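关于我们

祖沃夫（Zivov）是一家独立的冲突与流离失所问题新闻社，写战争，更写战线背后的日子：谁在走，往哪里走，桥断了以后粮食从哪条路进来，停火协议签完字，镇上的学校什么时候重新开门。这些事情往往在头条里只占半句话，我们却觉得怎么写都写不够！

编辑部最早只有2个人，挤在普伦德姆（Prundham）一间朝北的屋子里，靠一条时好时坏的网线跟各地通讯员通话。现在我们有14位编辑和核实员，跟我们长期合作的通讯员分布在山区、边境口岸和港口城市，他们大多就住在自己报道的地方，听得懂当地的方言，也认得路。

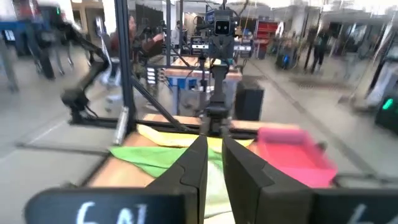

我们最看重的工作是核实。前线的消息来得又快又乱，一方说城镇已经拿下，另一方说守军还在，两边都可能只讲了一部分。我们的做法是把每一条说法单独登记，注明是谁说的、什么时候说的、有没有第二个来源，然后再决定怎么写。拿不准的就写“尚未证实”，宁可晚几个小时发稿。读者来信里常有人问为什么我们比别家慢，我们很乐意一封一封地回，顺便把核实的过程讲给对方听（有几位来信的读者后来还成了我们的译者，真让人高兴）。

“乌斯塔塔里”（Ustatari）是我们的公开档案库，目前收有2,411篇报道，全部免费阅读，可以按地区、事件和当事方检索。每篇文章底部都附有修改记录，改过哪一句、为什么改，一看就明白。不少研究者和救援机构的朋友告诉我们，他们用得最多的就是这些修改记录，我们听了特别受鼓舞。

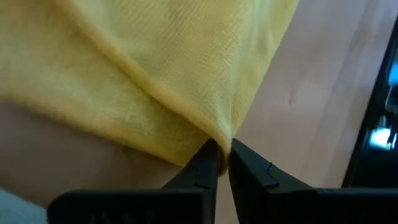 对折的黄布，近景

每年一月，我们开放“考皮宁”（Kauppinen）报道资助的申请，支持记者去做需要时间的选题，比如跟随返乡的家庭走一个耕种季，或者弄清楚一个检查站关闭之后周边村庄怎么做买卖。单个项目最长可达725天，其间有编辑全程陪伴，也有安全培训和保险。入选者不必有名气，第一次发稿的人同样欢迎，我们自己团队里就有好几位是这样走进来的。

经费方面，我们靠读者订阅和小额捐赠维持，不接受任何政府或武装组织的资金，也不刊登交战各方的广告。年度账目放在网站的“透明度”一栏。

如果您手里有线索，请先读一读“安全联系我们”页面，再选择合适的方式发来，不要在公开留言里写出自己的位置。想参与翻译、校对或者地图绘制，也请写信给编辑部，说说您熟悉哪个地区、懂哪些语言。信箱每天上午九点和下午四点各查看一次，来信都会有人读。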